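About Gristport Wildlife Care

We are a nonprofit clinic for injured and orphaned wild animals. Last year we took in 668 patients, mostly songbirds, gulls and rabbits. 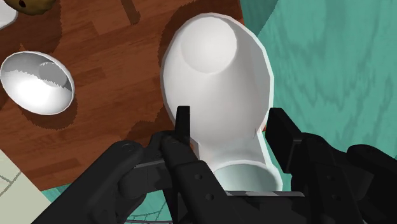

Our building

We moved to Kowalczyk Road in November, after five years in a rented garage. 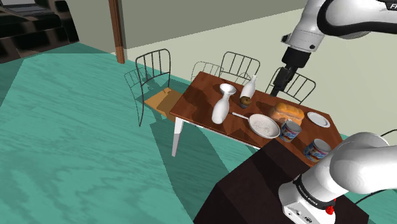

Volunteers do most of the feeding and cleaning. New people start with a two-hour orientation, held in the front room. We sit at a wooden table with a reddish-brown top and white legs, and go over handling rules and the shift calendar.

Found an animal?

Call before you bring it in. Keep it in a closed box, and do not give it food or water.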